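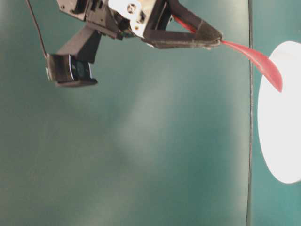

Trerance teleoperation group
Minutes, 6 October 2023

Present: Ea Blöndal (chair), Muchen Jiang, Sille Overgaard, Hjalti Thoroddsen (minutes)
Apologies: Sigrún Gunnlaugsson, on Funen with the spare key

1. Minutes of last meeting
Agreed, once Muchen's name had been spelt correctly.

2. Red strip task
Sille has recorded 53 demonstrations by remote control. 41 are usable. The other nine-odd, as Ea put it, came to 12, and the minutes now say 12. Muchen asked whether operators should pause before bringing the strip to the white disk. Sille pauses, Muchen does not, and the arm will presumably learn to dither. Agreed: everyone pauses.

3. Guiding by hand
Hjalti proposed moving the arm by hand for the approach. Sille recalled his attempt in May. Proposal deferred.

4. File names
"final_final_2" is no longer permitted.
Action: Muchen to rename, Hjalti to stop.

5. Any other business
Sigrún to return the key.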